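Brovmont Film Society
Minutes of the November programming meeting

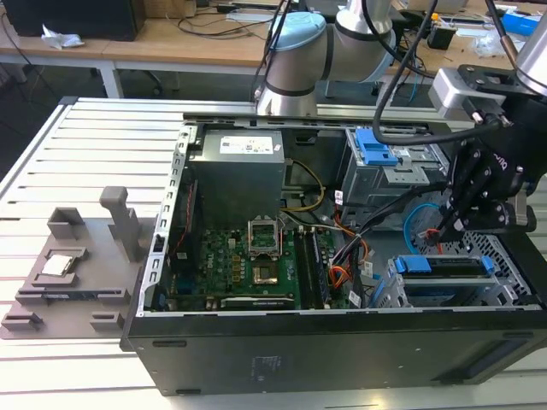
The meeting opened at 7:05 p.m. in the upstairs room at the Skultlow. There was a quorum. Minutes of the previous meeting were approved with one correction: the spring matinee was shown with subtitles, not dubbed.

1. Attendance report

The fall season closed with 1,614 admissions over all screenings. The best single night was the opening of the Sugiyama retrospective, with 361 tickets sold. The two late shows did poorly and several members felt the start time was the problem, as the last bus leaves before the credits. Agreed to move late shows up to 8:45 p.m. next season and see how they do.

A member asked if season pass holders were included in the admissions total. They were.

2. Sequel night

Discussion of the proposal to show "Sandatier" and its sequel on one evening. The distributor has offered both films for a single fee of $778, with payment due two weeks before the screening. The first film did well here when we showed it, and people still ask at the door when the second one is coming.

Points raised:
Total running time is over five hours with a break. Some members thought this was too long for a weeknight.
The sequel has been available to stream for a while. Others said the same was true of the first film and it sold anyway.
The distributor's print of the first film is the shorter cut. Several people would prefer the original cut — the song before the intermission is missing from the short one.

Motion to book both films for a Saturday, starting at 4 p.m., with a 40-minute meal break. Carried, 2 against. The booking secretary will ask again for the original cut but will go ahead with the short one if that is all they have.

3. Subtitles

Complaints were received about white subtitles against bright backgrounds, mainly during the snow scenes in the third Sugiyama title. We can't change what is on the supplied files. Agreed to add a line to the program notes when we know a film is affected, and to suggest seats nearer the front.

4. Ticket prices

No change to single tickets. The pass goes up by $3 in January. Student price stays where it is. A suggestion to charge extra for double features was not taken up.

5. Short film slot

Eleven entries so far, deadline still open. Entries over 15 minutes will be returned to the filmmaker with a note about the rules. Chosen shorts will run ahead of the main feature, one per night — last year's block of four in a row was not popular.

6. Other business

The poster frames in the lobby need new clips. Approved.
Request for a horror double bill next October. Held over to the next meeting.
Please return borrowed DVDs to the box by the coat rack.

Next meeting: Monday, same room, 7 p.m., in the second week of January.

Meeting closed at 8:50 p.m.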